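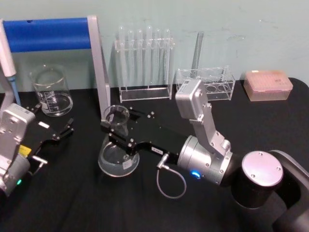 Sep 30, 2019

Dye bath notes, madder again. I know, I know, I said I'd move on to weld after June, but the Fabbri wool came in and it takes colour so nicely that I couldn't leave it alone!

Started with 100 g of the Fabbri in four small skeins, plus one skein of the old Vasau stuff for comparison. All scoured last night and left to soak. Alum at the usual strength, an hour at a low simmer, then left in the pot to cool while I had lunch (cheese toastie, far too long on the phone to the Mendico people about the missing alum order, still no joy).

Madder is the last of the Durkon bag. It's coarser than I'd like and I ought to have ground it again, but the grinder has been making that noise. Soaked it overnight in 800 ml of tap water with a pinch of chalk, then topped up the bath and brought it up slowly. Kept it under 65 the whole time, or tried to. It crept up to 71 while I was hunting for the other thermometer, so if skein 3 has gone brown you know who to blame.

Skeins 1 and 2 came out a proper brick red, really lovely. 3 is duller, more of a rust. 4 went in after the others as an exhaust bath and is a soft salmon that I like more than I expected to. The Vasau is patchy near the ties, same as last time – I tie them too tight, must use the looser figure of eight.

Bath weighed 1,064 g at the end with the pulp still in. Have strained it and put it in the fridge, bottom shelf, labelled. Please don't tip it away, I want to try a bit of iron in it tomorrow.

Ash water: the jar at the back is finished, so a new lot needs making. Might try it on half of skein 2, see if it pulls it towards pink.

Light test strips from June are still taped in the window. The onion skin has faded badly, the madder hardly at all. Will take them down at the end of the week and stick them in the back of this book.

To get: chalk, cotton ties, pH strips, a lid that fits the big pot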